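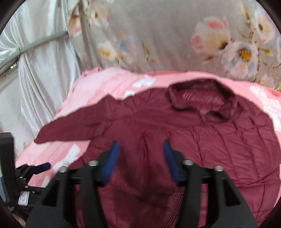
The burgundy jacket, collar up, grippers ready.

The Sleeve Problem
By Candela Llorente
April 21, 2025

Milagros Villalobos had folded the burgundy jacket 40 times before lunch and she still loved it. Look at that quilting! Look at how the collar stood up all by itself, like it was waiting for a compliment!

"Left side closing," she said, and squeezed.

The left gripper closed. Then it kept closing. The pads met over the puffy cloth and the little motor went on pushing, whining up the scale like a kettle, and when she let go of the trigger nothing changed at all.

"Prieto!" she yelled. "It's got the jacket and it won't give it back!"

Prieto came running in from the kitchen with his laptop open on one arm. He was wonderful in a crisis, mostly because he enjoyed them so much. "Force reading?"

"You tell me, I'm holding a sleeve!"

"It says 4." He turned the screen around so she could see. "It's said 4 since you started. Milagros, it's frozen! The sensor's frozen, so it thinks it's barely touching, so it squeezes harder!"

She thumbed the stop button. The whine went right on. Now her heart was going too, because her other hand was very close to those pads, and the limit on the Kanwood motors was supposed to be 100 and she had no idea where they were now.

"Hand back," said Prieto, not yelling anymore. "Way back. I'm pulling the battery."

Click. Quiet. The fingers sagged open and the jacket puffed up again, slow as bread.

She checked every seam. Not one stitch had popped, what a jacket! Then she sat down on the floor and found that her knees were shaking.

"The stop goes through the same board as the sensor," Prieto said. He was already drawing on the back of an envelope. "When one hangs, they both hang. We have 3,000 folds on this thing and it never came up."

"So give the stop its own wire."

"Its own wire," he said, beaming, "straight to the battery!"

She got up and went to look for the soldering iron.

Recent stories
The Lighthouse at Guvotia
Two Tickets to Merkmont
What the Elevator Heard in March

We use cookies to remember your reading settings. By continuing to browse, you accept our cookie policy.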